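Hattar Gripper Kit and Planning Software
Product page and buying notes, Grulville Equipment
Prices and terms valid from 1st July

We stock the Hattar because enough customers asked for it. We have also talked a fair few of them out of it, so read to the end before you fill in a purchase order. 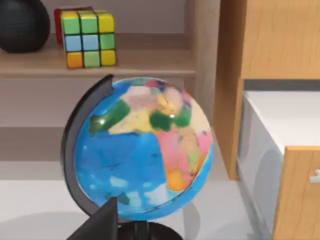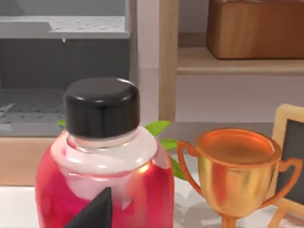 Simulated views from the planning software: gripper finger with the globe (first), and with the bottle (second).

What the software is good for
You can set out a worktop, put everyday objects on it and find out where the gripper will struggle to get in. It costs nothing but staff time, and it is a cheap way to learn that your bench is in the wrong place. We would do this first, every time.

What it won't tell you
A good run in simulation is not a quote for a good run in your building. Friction, weight and squashiness are numbers somebody typed in. A bottle on the screen has whatever grip the settings give it, and a bottle from your own shelf has its own ideas. Shiny things such as the metal-look cup beside the bottle may also give a real camera more bother than a rendered one. Ask any supplier, us included, for results on your objects. If all they have is more simulation, keep your money for now.

What's in the box
Gripper with two fingers
Wrist plate and 11 fixing bolts
Control cable
One seat of the planning software, first year only

Not in the box
The arm. People do miss this.
Camera, mounting stand, emergency stop
Any training beyond the printed guide

Costs to put in your budget
Spare finger pair: £87
Software seat, each year after the first: £275
Replacement finger pads, pack: £59

The pads are the line most buyers leave out. The maker, Zandedar, says they last "under normal use" and doesn't say what normal use is. We asked. Until we get a proper answer, plan on buying pads in the first year and be pleased if you have some left over.

The software fee is the other one. If you stop paying, your saved layouts stay on your machine but you can't open them. We think that's poor and have said so.

Will it fit what you own?
The wrist plate matches current Prikar arms. Older Prikar models need an adapter, which the maker has promised for September. It was promised before. Don't plan a project around it.

Who should hold off
Anyone handling one kind of item all day. A simple clamp or suction cup will probably cost less and be easier to mend. The same goes for anyone hoping to save a salary in year one. We haven't seen a customer's sums for that which included set-up time.

Ordering
Kits are built to order and can't be returned once the pads have been fitted. Send us your arm model, a list of objects and your bench height with any enquiry, and we will tell you if we think it's a bad match.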